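How to Roll Washcloths and Store Them in a Tray

Stacked washcloths look fine until you pull one from the middle. After that the stack leans, the corners come unfolded, and you end up refolding the whole shelf every couple of weeks. Rolled cloths hold up better. Each one sits in its own spot, you can see every color at a glance, and taking one out leaves the others where they are.

I switched over when we moved to the house in Guvbridge, which has a bathroom cabinet too shallow for a normal stack. The same method works for dishcloths, cleaning cloths, baby washcloths and cloth napkins.

What you need

- A small tray or shallow bin with straight or nearly straight sides. Plastic is easiest to wipe out.
- Clean cloths, all close to the same size.
- A flat surface with enough room to lay one cloth out fully. A table is better than a bed, which gives under your hands and makes for a soft roll.

You don't need rubber bands, ribbon or clips. If a roll won't stay closed without one, it was rolled too loosely or the strip was uneven.

Before you start

Make sure the cloths are all the way dry. A cloth that is slightly damp in the hem will feel all right when you roll it and smell sour a few days later. I leave mine on the rack overnight even after the dryer.

Sort by thickness. Thin microfiber cloths and thick terry cloths make rolls of very different sizes, and a tray with both in it never packs well. Colors can be mixed any way you like. I keep the white ones for faces and the colored ones for everything else, so I want both kinds in reach.

Measure the tray. The length of your roll is set by the width of the strip you fold, so you want to know that number first. My tray takes two rolls side by side, and I fold each strip a little narrower than half the inside width.

Step 1. Flatten the cloth

Lay the cloth face down and smooth it from the center out to the edges with your palms. Pull the corners square. Terry cloths shrink unevenly, and if one side has drawn in, tug it gently until it lines up with the opposite side.

Step 2. Fold it into a strip

Bring one long side in toward the middle, then fold the other side over it so the edges meet the first fold. You should have a long strip with an even width from one end to the other. If one end is wider, the roll will come out cone-shaped and tip over in the tray.

For a small cloth, folding in half once may be enough. Check it against the tray before you go on.

Step 3. Set the strip down in front of the tray

Put the tray at the back of the table and lay the strip straight out from it, with one short end at the tray and the other pointing toward you. You will be rolling away from yourself, and the finished roll ends up right where it needs to go. Lay the strip flat along its whole length and press out any ripples.

Fill the back row first. It is easier to set a roll in front of another one than to reach over and wedge it in behind. With a two-by-two layout you will be working on the next cloth while the first four sit in the tray, and that is a good point to check the rolls are all the same height.

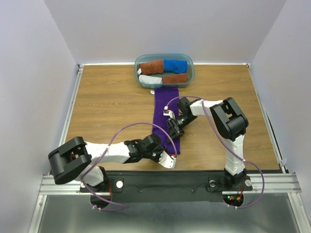 Step 4. Roll from the near end

Fold the end closest to you over by the width of a finger and press it down. This makes the core of the roll. Keep it tight, as a loose core can't be fixed later without starting over.

Roll forward with both hands, thumbs behind and fingers in front. Every couple of turns, stop and pull back on the roll slightly to take up the slack. Watch the two sides. If one side is creeping out, unroll a turn and straighten it.

Stop with the loose end underneath. The weight of the roll will hold it shut.

Step 5. Place it in the tray

Lift the roll from both ends, keeping the loose end down, and set it in place. Rolls should touch each other without being squeezed. If you have to push to get the last one in, take it out and use it as the start of a second tray. Cloths that are jammed in spring open when you remove one.

Step 6. Put the tray away

Slide the tray onto the shelf with the front row facing out. When clean cloths come back from the wash, move the older rolls forward and put the fresh ones behind them - otherwise the same few cloths get all the wear.

Fixing common problems

The roll opens up in the tray. The loose end is on top or on the side. Turn it so the end is underneath.

The middle pokes out. The core shifted while you were rolling. Push it back in with a thumb if it is only a little way out. If it is worse than that, roll again.

The rolls are too fat for the tray. Fold a wider strip. Fewer layers in the strip will give you a longer, thinner roll.

The cloths come out creased. This happens mostly with cotton napkins. Roll them a bit looser and don't leave them for months at a time.

How long it takes

The first few are slow. Once you have the strip width worked out, a cloth takes less time to roll than to fold neatly. I do mine on Wednesday with the rest of the towels and it adds very little to the job.

Filed under: Linens & Laundry, Small Storage, Bathroom

Comments

Tosadon
Does this work for the thick spa kind? Mine turn into giant lumps.

Reply from the author
It does, but use a deeper bin and only fold them in half. Three layers is too much for those.

kitchen_drawer_4
Did this with dishcloths in the drawer next to the stove. Rolling toward the tray was the part I was missing. I used to roll them all in a heap and then try to fit them in afterward.

Tillitz
I stand mine on end in a square basket and pick from the top. Takes up less shelf. They do need to be rolled tighter than you show or they flop.

Marty
The tip about the dry hems is a good one. I lost a whole drawer of cloths to that smell in July and had to wash all of them again.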